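Saturday, so we drove out to Pravel for the Orlandini open day, and I'm so glad we went early (by noon there were up to 200 people in the yard!). Gemma Donati showed our group the folding room first, cream cloth and blue cloth all heaped together. 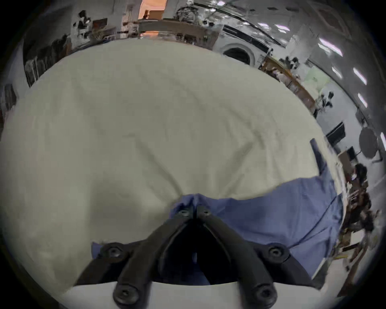
I asked her how anyone keeps a big piece square, and she said you find the corners before you do anything else. I've been folding sheets wrong for 17 years!
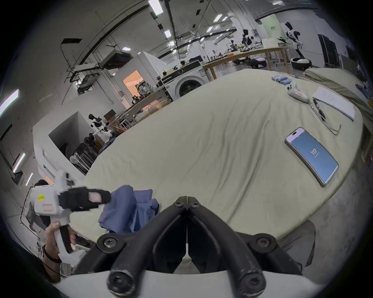
Coffee was in the hall afterward, and I bought two Orska pillowcases on the way out.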